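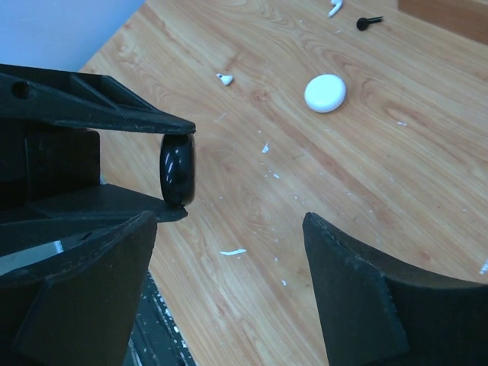

Marlene Lavoie wrote:

> I'm with Torunn on the winding and against her on nearly everything
> else. A tray with dividers is a drawer that has been told off. I had
> one for three years and all it did was display the mess in neat
> squares. My leads now live in a biscuit tin, I know they are in the
> tin, and when I want one I tip the tin out on the bed. It takes me
> a minute. How long does yours take, if you include the evenings
> spent arranging it?
>
> Also, where do the hard things go? You can coil a lead until it
> fits. You can't coil a case. Put one little case in a tray like that
> and it rattles about in its square looking smug, or it's a finger's
> width too big and ends up on the windowsill with the keys. I'd like
> to hear the tray people answer that one.
>
> Marlene

Search this list
Threads Dates Authors Subscribe Help
Filed under: drawers, trays and boxes / leads and cords

Marlene, the tray people have met (me, at the kitchen end, with toast) and will now respond.

On the biscuit tin. I have seen the biscuit tin. You brought it in December two years ago when we were trying to get the Fakhoury lamp going, and it took four of us to get a plug out of it. The plug had another plug attached to it by what I can only call affection. If that was a minute then I've been reading clocks wrongly since school.

I'll give you the evenings, though. I did spend one on the tray. I'd taken everything out of the drawer under the stairs and I had a plan on the back of an envelope: thin things at the back, heavy things at the front, anything unidentified in a bag to be shown to Widad. The plan lasted until I picked up the first bundle, which was both thin and heavy and which I couldn't identify.

So I dropped the plan and wound things up and put them wherever there was a gap, and I've come round to thinking it's the better way to start. You wind, you drop it in, you have a look. If you keep reaching for the wrong square after a week, you swap them over. I was going to write labels. I bought the labels. They are in the drawer.

Ívar asked off-list how I wind, so for him and anyone else still with us: round the hand, across the palm, not round the elbow like a washing line. Elbow coils come out as big as a dinner plate and won't go in anything. I leave the end out a bit so I can find it, tuck the other end through the middle, and don't pull it tight. Tight looks lovely and you regret it when you want to use the thing. If it springs open the moment it's down, let it. It only has to stay within its own four walls, and the dividers are there to argue with it so that I don't have to.
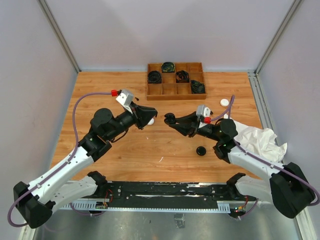

I know the dark green one at the front right is a disgrace. It was wound by somebody in this house who is twelve and had been promised a biscuit, and I've been asked to leave it as it is. The black one at the far left of the middle row is mine and I'd like it noted that it's round. The green one with the yellowish strands, at the back, took me three goes and stands up higher than I meant it to, so the drawer above will have something to say. The loose black one I've stopped fighting.

You'll say the tray is mostly empty and you'll be right. I like it mostly empty. Sunee once told this list that the right size of box is the one you've already filled, and I've been brooding on that since, as it sounds clever and has cost me more drawers than any other sentence in the archive. If you fill every square on the first night, the first new thing to come into the house goes on top, and then there's a thing on top, and a thing on top of that, and you've reinvented the tin.

Now, the hard things. You have a point and I'm sorry to see it. My one small black case – the shiny sort, rounded like a pebble, shows every fingerprint – has no natural home. I've tried three arrangements.

First, lying flat in a square of its own. It slid. Every time the drawer opened there was a clonk, and I began to open the drawer gently, as if something was asleep in there. I lasted a few days.

Second, on its edge with a coil squashed in beside it to keep it upright. This is much better, and I recommend it to anyone with a soft coil to spare. The drawback is that you can't take the coil without the case falling over, so in effect you own one object made of two.

Third, not in the tray at all. There's an old Gustberg soap dish that has never held soap, and the case sits in that, next to the tray, on a folded bit of cloth. I'm aware that this is the windowsill by another name. I've told myself it's an annexe.

If anyone has a tray with one wide square among the narrow ones, please say where you got it. Trodar used to do one with dividers that lifted out, in a wood a bit lighter than mine, and I'd have bought it if I had measured the drawer before going instead of after. Widad thinks hers might be one of those but she keeps seeds in it and won't tip them out to check the bottom, which I think is fair in this weather.

Marlene, bring the tin on Saturday. I'll put the tray next to it and we can each be asked for the same lead, with Ívar holding a watch. Loser untangles whatever is hanging off the Fakhoury lamp. I should warn you I've been practising, and also that I don't know which square that lead is in.

Torunn

--
Torunn Strömberg
Itari household list. To leave, reply with LEAVE in the subject. Please trim your quotes, Ívar.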